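Notes, Trudthorpe library evening, 13 Mar 2018
Slot after Halima Ezeani. She will overrun. Bring water.

**Opening**
Say hello, thank Ngozi for the chairs. Title again for the people at the back: "Why the Minutes Are Always Wrong." Wait for the laugh. If there is no laugh, carry on as if none was expected.
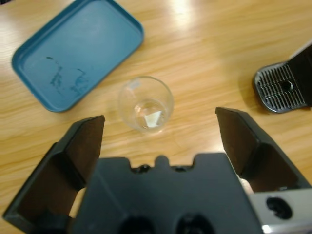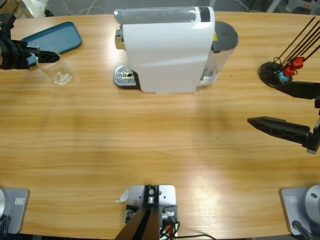
**Who writes it down**
Start with the Haworth tenants' association, which met for years and left 2324 pages of minutes, all of which I have read so that you don't have to. The first thing you learn is that the secretary records what she cares about. A vote on the roof gets one line. Refreshments get a page. Put a coffee machine with a clear water tank on a table, like the one on the slide, and I promise you a paragraph on who should fill it, with a motion and an amendment. The roof, meanwhile, leaks on into January.

**Page 104**
Read it aloud, slowly. "Mr. Rawashdeh spoke at length." That is the whole entry. Elias tells me he spoke for two hours, on drains, and that it was his best work. (Pause here — he may be in the room.)

**Page 119**
Same meeting, second secretary, Amarachi Effiong. Now the drains run to three paragraphs and the quarrel over the Wasum Street gate has vanished. Ask: which version would you trust? Take two hands, no more. Last time a man at the front wanted to talk about his own gate.

**Practical bit**
- Write down who disagreed, even if they'd like you not to.
- "After discussion" is hiding something. Go and find it.
- Sign your pages.

**Close**
Skip the Sesero story if it's past nine. Hand over to Ekaette Adebisi for questions, then sit down before anyone asks me to take notes.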